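Print this ticket | E-mail this ticket
Search tickets Search all queues Go

Ticket 773: Gripper drops the pen above cup height
Opened by: Bouchra Bensaid
Status: Waiting on Ehab

Hi Ehab! Following up on the pen-and-cup task. I know you asked for the log only, but I'm putting the table up top so we're talking about the same layout (and yes, the speed cap is on, I checked it twice).

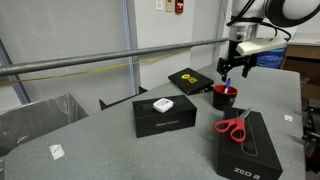
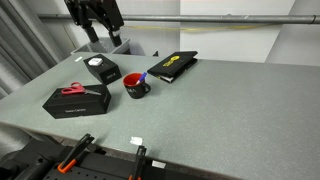
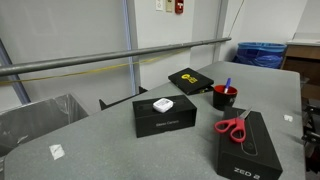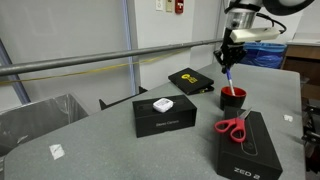 Zarnthorpe Cell Notes, Issue 92

OK so, the complaint. The Flindus program runs fine up to the release, and then every so often the fingers let go too high and the pen lands across the rim of the cup. My first thought was the release height, but I pulled the saved waypoints and they match the February copy line for line.

What I tried, in order:

Restarted the controller. No change.

Went back to the taught release point and jogged down by hand in slow mode, pendant in my hand the whole time. The height looked right to me! So it's probably not the point itself.

Swapped the Yeom gripper settings back to the stock profile. Better for a while, then it did it again.

Read the event list (finally, I should've started there) and found that somebody had shortened the dwell before release to 300 ms. Our own rule sheet says any timing change gets written down with initials and run at reduced speed first. There are no initials. I'm not mad, I've skipped that line myself on a busy day, but I lost most of an afternoon to it.

Now the good practice part, which is really why I'm writing so much. Can we please agree on these before anyone runs it at full speed again?

Scissors don't belong inside the reach. They're lying on top of the ZED 2 box, right in front of the cup, and if the arm clips that box they're going somewhere. I'd like rule 2 on the sheet to say "no blades in the work area" in plain words. Right now it says "keep area tidy," and we all read that differently.

Same goes for the small white thing sitting on the Stereo Camera box. If it has to be there for a run, fine, but then put it in the layout notes so the next person knows to leave it.

If the cup moves, the release point gets checked again. Tape outline under it, maybe? I'd be happy to do that one.

Hands stay out until the arm is stopped, even when the pen is so close to going in and you just want to nudge it. (I know. I want to nudge it too.)

Still open: I put the dwell back where the Boletti handover notes have it, but I've only run it slow since then, so I can't call this fixed. Could you look at the timing with me before we raise the speed? I also need to know who signs off on the rule sheet wording, you or the Zarnthorpe folks.

Bouchra

Reply from Ehab Kabbaj, Mar 28, 2021
Leave it at reduced speed till I'm in. Yes to the scissors rule, go ahead and write it up. I sign off on the sheet. Send me the event list too, please, the whole thing and not the filtered view.

2 comments | 0 shares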